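Can machines do the chores yet? Notes for session 2: Laundry
Prepared by Tayla Whitcombe. Please read before the tutorial. 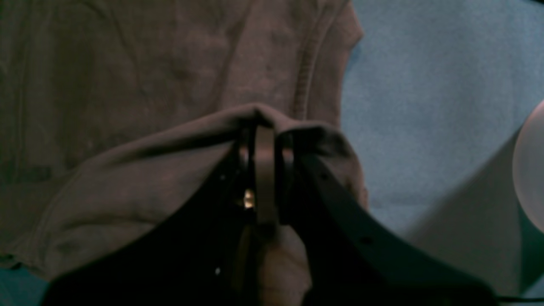
Last session we got through dishwashing, and I promised we'd move on to something harder. Several of you (Angus, I'm looking at you) reckoned laundry had to be easier than dishes, what with nothing to break and no water flying about. I used to think so too! Then I spent a winter trying to write down, step by step, how I sort a pile of clothes, and I gave up somewhere around the second page.

So, let's start with the question on the unit outline: can a machine do it yet? My short answer is that machines have done the washing part for decades and we've stopped being impressed. You put the clothes in, you press a button, you go and have a cuppa. Everything on either side of that is still mostly us. Getting the clothes off the floor, emptying the pockets, taking the belt out of the trousers, turning the jumper right side out, pegging it all up, bringing it in before the rain, folding, putting away. When people say "the washing machine does the laundry" they're talking about one step in a long line of them.

Why cloth is a pain

A mug has a shape. You can measure it today and it'll be the same tomorrow, and a robot that knows where the handle is can plan a grasp before it moves. A sweatshirt has no shape to speak of. It has the shape you last dropped it in. In the reading (pages 40 onward, skip the proofs if they're not your thing) this gets called the state problem: to describe a mug's position you need six numbers, three for where it is and three for which way it's turned, but to describe a crumpled top you'd need a number for every bit of fabric that can bend, and there's no obvious place to stop.

Then there's the hiding. Cloth covers itself. A fold can have a sleeve under it, or a collar, or another garment altogether, and you won't know until you lift it, and once you've lifted it the pile has changed. People sort this out by feel without noticing. I'd like you to notice for once, so there's an exercise further down.

Soft thing, stiff thing

The combination I want us to spend most time on is a soft garment with something firmer tangled in with it. A belt is my favourite. A strap bends easily one way and resists the other, it can loop through itself, and it has a metal buckle that weighs more than the rest and drags things about. Pull a knit top off a pile with a belt caught in it and you might get the top, or the belt, or both, or a stretched hem and some bad language.

Here's what a gripper has to settle in that situation, more or less at the same moment:

Which surface am I touching, fabric or leather?
Is there one layer between my fingers, or more?
If I pull, what comes with it?
How hard can I squeeze before I mark something?

Colour helps less than you'd expect. Black leather in shadow gives a camera very little to work with, and a small bright glint off metal might be the only clue that there's a buckle there at all. A camera mounted at the wrist gets you in close, but it also means the fingers and the folds block each other's view at exactly the wrong time. Amra Shehu's group project last November was on this very thing, and she found that adding a second camera up high helped with finding the pile and hardly at all with the last couple of centimetres. Her report's in the shared folder under Bakach (that was the team name, don't ask me).

What the demos show

We'll watch two clips in class, one from Zutiren and one from Distilach. Both are lovely. Please watch them the way we practised: check the playback speed, check whether the clothes start flat or crumpled, and look for cuts. The Zutiren one folds a towel, and a towel is a rectangle with good manners. Distilach starts with T-shirts in a basket, much more like life, though they're all the same size. Neither has a zip, a drawstring or a belt anywhere in it. I don't think that's sneaky, by the way. You pick a problem you can finish.

On the shop-floor side, Ashton Kingi is coming in from McPhee, the commercial laundry, to talk about the feeding line. The big flat ironers there have handled sheets by machine for years, and people still shake out and clip the corners at the front end. Bring questions! Last year's group was very quiet and I was mortified.

Exercise before class

Take a knit top and a belt. Drop them together on a bed or table so that they overlap. Now get the belt out using only your thumb and one finger, one hand, eyes open. Write down every time you change your grip and why. Then do it again with your eyes closed. Ruby-Lee Tomoana did this last year and filled 2 pages, and her notes on the buckle snagging were better than anything in the textbook.

Half a page is plenty. Upload it under Session 2, and if you've only got a dressing gown cord, use that and say so.

Room and bits

We're in Room 235 again, not 345 as the timetable says. If you missed dishwashing, the slides are up, and I'm happy to go over the grasping section after class.

Next up is making a bed, so have a think about fitted sheets.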